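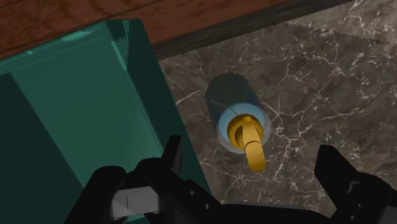 Teal box, brown wood grain behind it. Render.

Forums > Paint & Colour > Teal next to dark wood?
4 replies · 2 shares

gratow_lass
Doing the back bedroom in Fistton. Floor's a reddish brown, staying put. Want teal on the built-in cupboard. Too much??

Kastriot Petek
Not too much. Did ours in May, same sort of floor. Go deeper than you think, the light ones turn minty by teatime.

previtz_paul
Disagree. Deep teal on a big cupboard eats the room. Cream walls, teal door, done. Cheaper aswell – I paid 137 for paint alone.

Kastriot Petek
137 for one cupboard? What were you using

previtz_paul
Two coats primer, three top. It was bare mdf. Drank it.

hodzic_fan
Get Hodžić testers first. Paint a bit of card, lean it on the skirting, look at it morning and night. North facing or south?

gratow_lass
North. Card is a good shout, will get a couple tomorow. Still leaning dark – sorry Paul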